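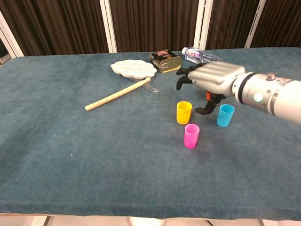

4.2 Household objects as informal measures

Figure 3. Three small plastic cups on a table with a teal-blue cloth. Further back are a wooden stick, a test tube, a white flower-shaped tray with circular wells, a tin and a water bottle.

The claim we examine in this section is an old one in the play literature: that children given small vessels of the same kind will, left to themselves, begin to compare amounts. It is repeated in most handbooks for nursery staff and it was the starting point of the Hustovum materials, which were handed to us as a ready-made set with a guidance sheet. We are less sure of it than the authors of that sheet.

The cups are the heart of the matter. Those in Figure 3 are yellow, light blue and pink, all translucent, short and slightly flared at the rim. The guidance sheet treats colour as a neutral feature that helps a child tell one cup from another. Our session notes suggest it does a good deal more than that. Of the 1142 handling episodes we coded, 400 involved a choice among cups with nothing yet poured, and in most of these the child named a colour before doing anything else. A child who insists on the pink cup may be thinking about quantity, but the simpler reading is that the child wants the pink cup. Earlier reports from the Gradero nurseries counted such episodes as 'selection by capacity'. We can find no ground for this in their published coding scheme, and we have put them in a separate category.

A second difficulty is the company the cups keep. Beltrán sessions used cups alone on a bare tray. Ours followed the Bavside layout, in which vessels share the cloth with things that hold liquid in other ways, or do not hold it at all. The flower-shaped tray could pass for a paint palette or an ice-cube mould, and children used it as both. The test tube is clear glass and narrow, and in principle it offers the best contrast with a squat cup: the same water stands much higher in it. In practice it was mostly rolled against the stick. We recorded only 40 episodes in which water went from a cup into a tube, and 5 in which it came back.

It could be argued that these mixed layouts are closer to a kitchen table at home and so give a fairer picture of what children do. We accept the first half of that. The second half depends on what is being measured, and a layout that invites painting, rolling and opening tins will produce painting, rolling and opening tins. To score whatever pouring is left over as evidence of early measurement seems generous.

We also doubt the value placed on cups that match. Matched cups make comparison easy for the adult who is watching — the levels can be read straight through the side — but a child need not notice that they match at all. In the October sessions we swapped one cup for a taller one of the same colour, without comment, and the pattern of choices barely moved. This is a weak test and we do not lean on it. It does at least count against the view that equal size is what draws the child in.

For the analysis in Section 5 we therefore keep only those episodes in which liquid passed between two vessels and the child looked at both afterwards.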